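Old plastic, quick clean

Doing the off-white stuff this week. Bread machine lids, radio cases, the tray off that heater, anything cream colored that sat on a shelf too long. Notes as I go, sorry for the mess.

Unplug it first. Then dry brush, an old paintbrush is fine. Get the dust out of the corners before any water goes near it or you just make mud.

Warm water, one squirt of dish soap, soft cloth. Wring it out hard. Wipe the big flat parts, then go along any ridge with a cotton swab. No scouring pads!! They leave a dull patch and you will see it every time the light's on.

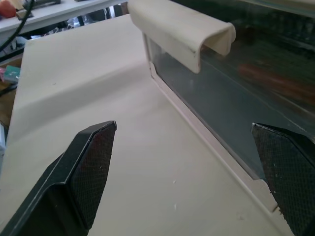

Clear windows are the fussy part. Plain water and a microfiber cloth, light hand. Window spray with ammonia can cloud some plastics, so skip it. Grime packed in around the rim comes out with a wooden toothpick, go slow at the corners.

Handles: toothbrush, same soapy water. Scratches stay scratches. Sioned swears by toothpaste for the tiny ones, I tried it in December and got a shiny spot and teh same scratch.

Sticker goo - cooking oil, ten minutes, wipe, then soap again.

Yellowing is a different job, dont start it on the kitchen table.

Dry everything with a towel and leave it overnight before you plug in. Lids off, doors open.

Knobs and dials next time, if I find the small brush.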